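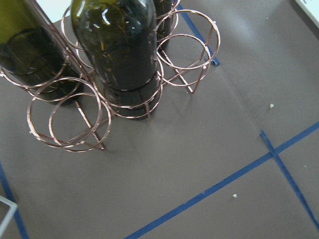 Photo: Kershaw bench, Pralley kitchen automation project

Pre-Purchase Inspection Checklist, Two-Arm Bench
July 29, 2026

Please read this one through before the budget meeting, and bring your own notes too. We are weighing a second bench against new grippers for the first, and I would love for us to agree on what we have before we shop!

1. Work surface and tape grid. OK. Crumbs on it, so add a brush to the supply order.

2. Gripper fingers. OK for bread. Indberg quotes 118 dollars a pair and I have asked for 4 pairs - a little generous, I know, but shipping is the same either way.
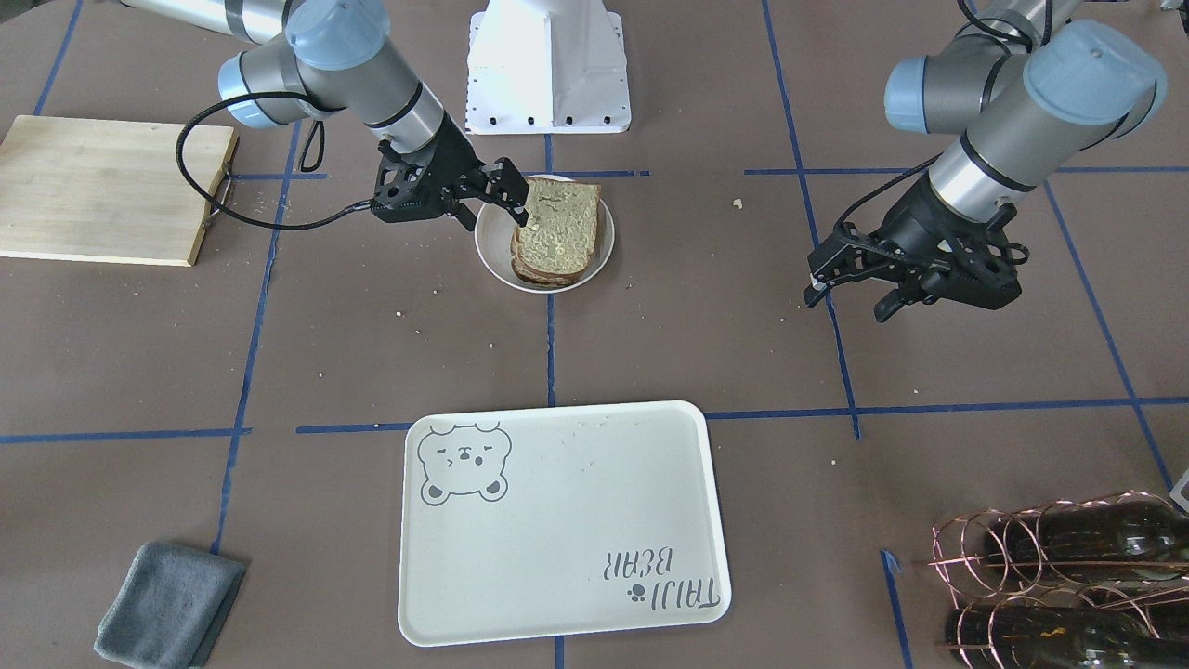 Bread slice held at its top edge, other gripper open.

3. Cable slack at the wrists. Needs a second look. The loops hang low, and I'd like sleeves priced for both arms before anything else is added.

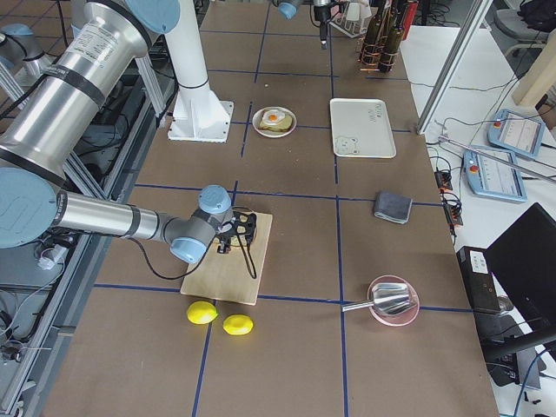 Sleeves from Trondex come to nearly 700 dollars with the clips, so they get their own line in the budget.

4. Pendants and stop buttons. Check both before each session and initial the sheet.

5. Clearance between arms. Open. Please measure with both arms lowered, and write the number down here.
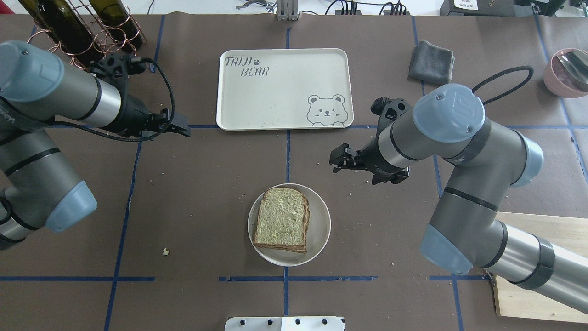 Both grippers open, plate between them.

6. Spare plates and trays. Hold until May.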